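About Bosisora

We write the software between a robot's cameras and its hands. Grasp planning, hand-eye calibration, a recorder for demonstrations, and the dull tools that check whether any of it is telling the truth. There are 11 of us, and most of us came here from places that promised too much.

Yolotzin Hinojosa and Babatunde Effiong started the company after a long job at a parts warehouse where a picking system scored beautifully in the lab and then spent its working life dropping bagged washers. The vendor blamed the washers. Yolotzin still has the slide deck.

So we are slow to believe numbers, including ours. When a policy does well, the first question in the office is what leaked into the test set. Our planner, Miminik, has been pulled from release twice for that reason. The current version went out in September and we still have doubts about how it handles thin, pale parts on pale surfaces. Depth readings get vague there and the planner fills in the rest with more confidence than it has earned.
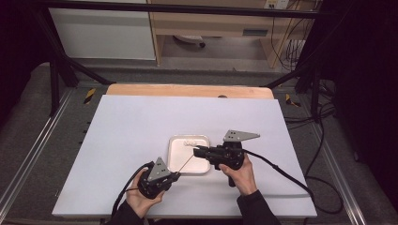
Most of the learned part of Miminik comes from people doing the task by hand, and we don't think a bigger pile of recordings fixes a bad one. Sarahí Villaseñor threw out 633 of the first 2,000 demonstrations we collected. Some had clock drift between the two grippers, others were just sloppy. The retrained model was better on small parts and no better at all on anything soft. Both results are in the release notes.

Gumaro Cervantes runs controls and will tell you, at length, that a good deal of what gets sold as learning could be done with a force threshold and a timer. He is right often enough that we try his way first.

We turn down work. If a fixture and a conveyor will do the job, we'll say so and you can spend the money on those. We don't do humanoids. Pilots run for 3 months on your parts, with your operators writing down the failures.

Questions about pilots go to Wenceslao Medrano. Please send him your worst part first.

Page last updated October 2020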